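Boards > Hardware > Grippers and end effectors > Hand-held grippers: ribbed pads or plain?

Print this thread | E-mail this thread

Started August 18, 2020 by mossbracket

Trying the Farkano fingers on the patio before I spend any more money on them. White blocks, the magenta ribbed pads, wide lens looking out between the fingers.

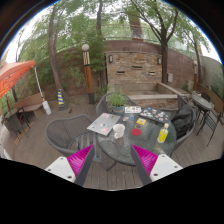 tallow_pete wondered straight off whether the ribs do anything at all, or whether you're paying extra for a pattern. Same question from me, and I'm the one who bought them. Farkano's page says "improved hold on smooth objects" and leaves it there, with no test and no numbers. I paid 449 for the set, two fingers and a mount, and for that I'd like to see a graph.

What I want to know is whether anyone has run these against the plain Nisora pads on the same arm. My own go so far has been mugs, bottles and cards. Mugs by the handle are fine with either. Cards flat on glass are hopeless with either.

--
tallow_pete wrote:

Cards flat on glass are hopeless with everything. You need a fingernail or suction, and I wouldn't hold that against the pads.

My trouble with ribs is that they're fine until the object is narrower than the gap between them, then it sits in a groove and tilts. I had a set of ribbed ones off Verschueren in February and every pen I picked up came up crooked. Went back to plain and the pens came up straight.

--
gantry_owl wrote:

Which way round did you have the ribs? If they run along the finger then yes, a pen will drop into one if it's lying the same way. Across the finger it shouldn't matter much. The Verschueren ones can be fitted either way and the leaflet doesn't tell you which.

I'd also want to know how hard you were squeezing. Soft pads look brilliant when a person is holding the tool because the person squeezes harder without noticing. Then you put the same pads on an arm with a fixed force and half your grasps slide off.

--
tallow_pete wrote:

Along. And I'm not refitting them to find out, they're in a drawer.

--
mossbracket wrote:

gantry_owl, that's my worry exactly. By hand I got 37 bottle lifts in a row without a drop, and I don't trust it one bit. I could feel myself gripping tighter on the heavier ones. I've got no force reading on this thing, so what I've really tested is my own hand.

The arm is a Nokton and the gripper on it tops out well below what I can do with my fingers. I'll put the pads on that next and use the same bottle, filled to the same line.

--
brinewick wrote:

I'm going to disagree with the lot of you. The pads are the cheap part and you can cut new ones from a sheet. The lens is what makes or breaks a hand-held tool, and a wide one bends everything near the edges. Go and look at your deck boards and that back wall. If you're feeding that to anything that has to judge distance, I'd sort the calibration before arguing over ribs.

--
gantry_owl wrote:

Depends what it's for. If you train on the bent view and run on the same bent view, it doesn't care much. I've left mine uncorrected for ages. Where it does bite is when you change lens halfway through and think you can mix the two lots.

--
brinewick wrote:

"Doesn't care much" is what people say before the thing starts missing by a finger's width at the edge of the table. Mine did. Middle of the view was perfect, edges were rubbish, and straightening the picture fixed it.

--
gantry_owl wrote:

Or you had fewer examples near the edges. Did you check that?

--
brinewick wrote:

No. Fair enough.

--
mossbracket wrote:

Can we come back to pads, please. Also a glass table top may have been a daft choice on my part, if anyone has views on that. The tracking on mine is camera only and I don't know how it copes with a surface you can see through.

--
tallow_pete wrote:

Mine wandered on glass. Chuck a cloth over it, or do a run with and a run without and see.

Before you put them on the Nokton, check the screw spacing. The Nisora fingers went straight on mine, the Verschueren ones needed a plate in between, and the plate flexed. I'd not take Farkano's word that theirs fit.

--
mossbracket wrote:

They say "fits most arms". I'll measure it tonight. If it needs a plate they're going back.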